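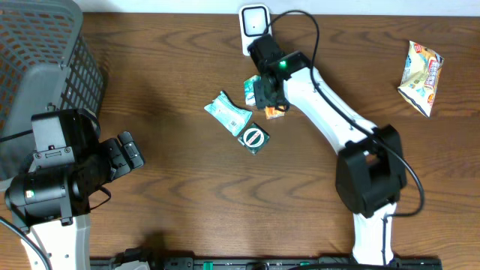
I went to the Flelley open day expecting a sales pitch for survey software, and for the first hour I got one. Kumiko Tsuji ran the demo of Nunex, their offline form app. She built a 10-question form from a template and filled it in with the wifi switched off. Fine so far, but she was the only person using it.

I asked what happens when 2 interviewers edit the same record before syncing. The later one wins, apparently, and the earlier answers go to a log that only an admin can open. I'd call that losing data.

The slide about response rates bothered me more. It showed 3946 completed surveys and left out how many were sent. Tsuji promised to find the number - I'm still waiting.

The free plan stops at 100 responses a month and exports are extra. Coffee was decent. We're staying on Soylu until the renewal in February.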